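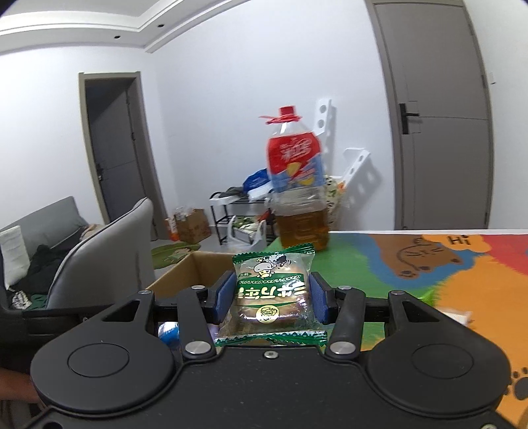

Tuning a hand-held gripper at home

Most write-ups of the two-finger hand-held gripper make it sound like an afternoon's job. Mine took most of April, and I would ignore at least half of what the Villex kit sheet says about adjustment.

The sheet wants you to start with a wooden block. A block will put up with anything. Use a packaged snack cake instead. The wrapper gives, the cake dents, and you find out quickly whether your pads close square or just look as if they do.

1. Set the pivots. Each arm turns on one large round screw. Tighten until the arm stops flopping, then back off a touch. Mervyn Mottram swears by thread glue here. I tried it and spent an evening scraping it out.

2. Check the pads. Close the fingers slowly on a sheet of paper and pull. If it slides out at one corner, the pads aren't meeting flat. I used the soft blue ones. The Skirkex forum claims a harder pad grips better, but I've yet to see a test that wasn't done on a block.

3. Try the cake. Hold it upright by its sides, with the fingers about halfway up, and lift it clear of the table. Count to five, put it down, and look at the wrapper. A crease is fine. A flattened side means too much squeeze.

4. Repeat until you're bored. I did 40 lifts and dropped eight, nearly all of them before I went back and redid step 1. Zixuan Qian got 32 clean lifts from 40 with the same settings, so I wouldn't read much into small differences.

5. Move on to something round and shiny. Expect it to go badly.

On money: the kit was 289 and I don't think the Wokmont upgrade arms are worth adding. They're stiffer, certainly, but stiffness wasn't what was causing my drops.

Recheck the pivot screws after every long session. The sheet says they hold their setting. Mine were slack by the next morning.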